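Wiping down a lab bench, quick version

Written for the Lovutdale teaching lab, works for any bench. Need a cloth, mild detergent, a bin for strays.

1. Glassware first. Beakers to the sink side, take the stirring rod out before you carry one.

2. Empty the test tube rack before you move it – tubes tip. Wipe under it, then put it back.

3. Tongs flat, tips away from you. Dont leave them hanging over the edge.

4. Fold the cloth in 4, damp not dripping. Back of the bench to the front, overlap your strokes, flip to a clean side when it greys.

Rack, tongs and beaker all live on the brown bench. 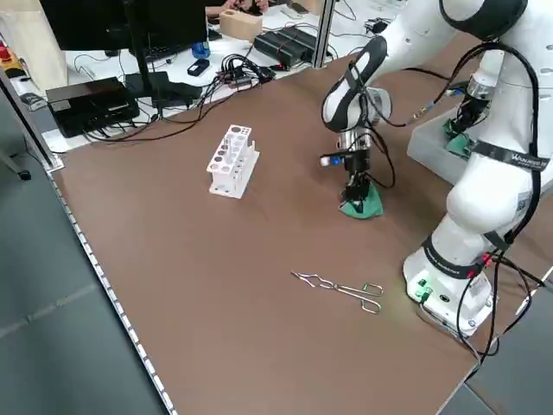
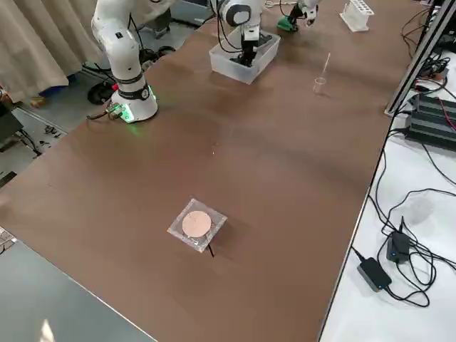 5. Small parts last. Anything in a clear holder gets lifted by the sides, no fingers on the disc. Wipe, let the bench dry, set it back were it was.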